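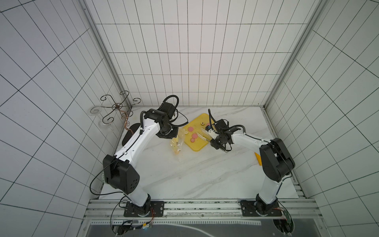 Relatório de andamento – projeto Lanche Montado, agosto
Para: Jucélia Falcão, Skillbridge

Seguimos no módulo dos petiscos frios. Das 700 porções previstas, saíram 275, todas com rodelas cor-de-rosa e biscoitos em formato de flor. O cardápio não concorre a prêmio.
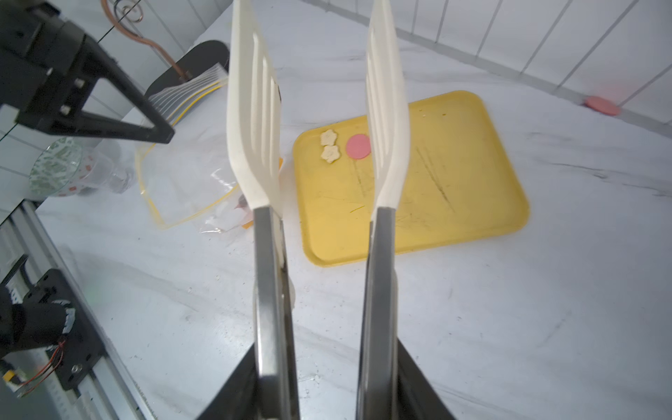 A bandeja amarela já tem mais riscos do que gostaríamos de mostrar a quem paga por ela. Pedimos autorização para comprar outra. O Igor lembra que farelo na mesa também é resultado – a frase não entrará na prestação de contas.

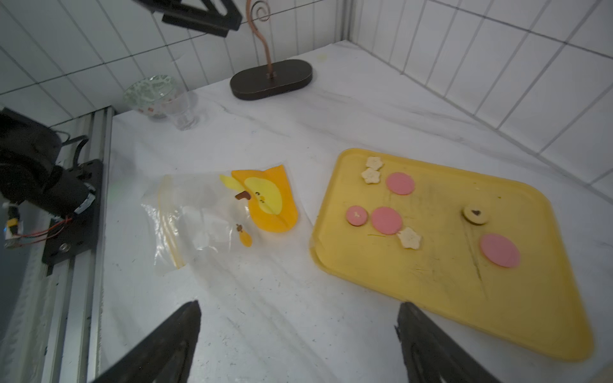

Ainda falta decidir onde guardar os sacos com zíper. A próxima etapa, de 16 montagens diferentes, fica com o Jeferson Dantas.

Arlindo Cavalcanti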